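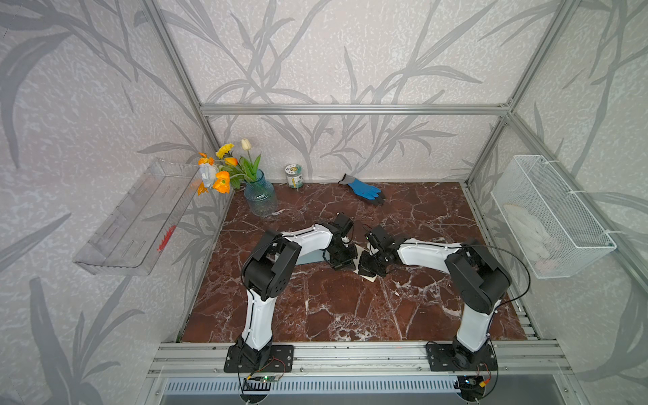
Both arms over the sheet, with the grippers nearly touching in the middle.

If you've only ever taught one arm by hand, moving up to 2 is a bit of a shock (it was for me!). I've been recording paper-handling demos on my Lukska pair and I've thrown away more takes than I'd like to admit, so these are the habits that stuck.

First, get your start pose sorted. I hold both leader arms so the grippers point inwards over the sheet, close but with a finger's width to spare, then save that as "home" in Peson. Every take begins there. If you start from wherever your hands happened to be, the first second of each recording is all over the place and the robot learns that too.

Next, do a dry run without recording. Move the left arm down and hold it still. Now bring in the right. It feels painfully slow but keep going, you'll speed up on your own after a few goes.

When you do press record:

Keep your elbows on the table. Tired shoulders make wobbly arms.
Close the grippers gently and pause before you lift.
Watch the robot arms and ignore the leaders in your hands.
If you fumble, stop and bin the take. I used to rescue them, and then the robot copied my rescues!

Between takes, shift the sheet a little or turn it slightly. I leave the vase, the jar and the glove at the back exactly where they are for the first batch and only start moving them later on, once the basic motion is working.

How many takes? My first model that did anything useful had 58. I tried it with 14 before that and it just hovered and dithered (quite sweet, no use at all). You don't need 1,000, whatever the forums say, at least for something this simple.

Save, name the folder something sensible, and go and have a cup of tea before you start training.

Related posts
Setting up leader arms in Peson
Tidying cables on a two-arm rail
Skotley grippers: my notes after a year
Replaying a demo without scaring yourself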